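Skeltusholm Guest House
Breakfast Room and Serving Area: Walk-Round Checklist with Comments
Checked by: Emília Vlček
Date: Aug 1, 2019
Sheet no. 525
Marks used: OK / Watch / Fix

Before I start, thank you to everyone who cleared up so nicely ahead of my visit. It makes the whole round so much more pleasant, and I got through it with time left for a cup of tea (thank you for that too, Abelardo!).

1. Floor and walkways
Mat at the garden door lies flat: OK
Path from kitchen hatch to tables clear: OK
Floor by the sink: Watch
Comment: There was a little puddle when I came in, and Abelardo had it mopped before I'd even put my bag down. Please keep the yellow sign on its hook by the hatch so that whoever is on can grab it quickly. Last time I found it behind the freezer.

2. Hot drinks
Urn stands level, tap closes fully: OK
Urn cord kept behind the counter: OK
Cups stacked no more than four high: Watch
Comment: I know it saves room, and I do the same at home, but the tall stack next to the urn wobbles whenever the drawer underneath is opened. Two shorter stacks, please, over by the toaster.

3. Tabletops and serving trays
White tabletop flat and steady: OK
Tray sits flat on the table: OK
Tray rim and corners, run a hand along for rough spots: OK
Marks on tabletop: Watch
Comment: I do like the wood-grain trays, they warm the room up no end. They should be wiped on both sides after every breakfast, and the rim wants a proper going over with a soft cloth, as that's where the jam collects. As for the table, there are a couple of thin dark lines on the white top next to the tray. They look like pencil to me, so start with a damp cloth and a drop of dish soap and go gently. Please don't use the scouring pads! A scratched top is much harder to keep clean than one with a line or two on it.

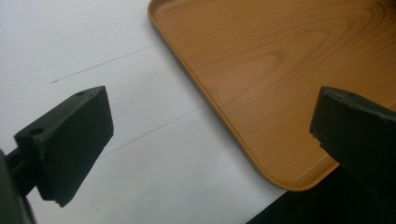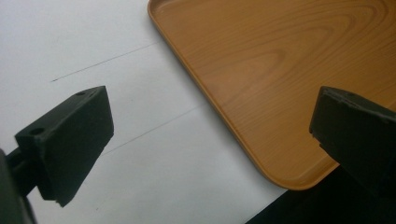

Item 3: wood-grain tray on the white tabletop. The thin lines are noted from the second photo.

4. Carrying and storing trays
Trays stored on the low shelf, on edge: Fix
Carrying rule posted by the hatch: OK
Comment: The tray shelf has crept upward again since December, and the shorter members of the team are reaching over their heads for them. Could they come back down to the shelf below the counter? Nothing should be stored in front of them. The carrying rule is still the old one, two hands and one trip at a time, and I was very pleased to see it being followed even with the room full.

5. Chairs and high chair
Chair legs tight: Fix (one chair, window side)
High chair strap and buckle: OK
Comment: I have turned the loose chair to the wall and tied a ribbon on it. Nobody should sit on it until the leg has been glued and left overnight. Work order 3063 covers it, and if there's a bit of glue left over, the stool in the pantry would be glad of it.

6. Fire and first aid
Extinguisher 199, pin and seal in place: OK
Exit door opens freely from inside: OK
First aid box: Fix
Comment: Down to the last few small bandages, and the burn gel is past its date. Abelardo has added both to the weekly order.

To do before the next round
Move trays to low shelf: Abelardo Ocampo
Clean marks from white tabletop: breakfast crew
Glue chair leg: see work order 3063
Restock first aid box: Abelardo Ocampo

Signed: E. Vlček
Copy to kitchen binder and front desk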